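Jostent gripper comparison: people wanted, August

We need hands. Two versions of our hand-held gripper, same fingertip pads, different controller settings, and we want to know which one people tire of first. No robotics background needed. Sessions start 8:30 in the morning, 50 minutes each, break in the middle.

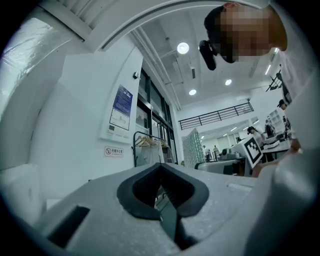 You'd do 34 short tasks per session. Folding, lifting lids, moving cloths, that kind of thing. Then a form. The form is short, promise. Left-handers very welcome, we are low on them. Closed shoes please, and no loose sleeves.

Paid per session, plus lunch at the Sarkamside canteen. Come for one or come for several. You have to be 18 or over and ok with holding a tool in each hand for a while. If you've had wrist trouble lately pls sit this one out.

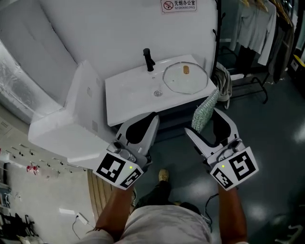
Wolfram Thiele
Test lead, Grasero

To sign up, send me your name, which hand you write with and what mornings you can do. Room 501, ring at the side door, the front bell is broken. Spots go quick so dont wait. Expenses form is at the desk, bring your ticket.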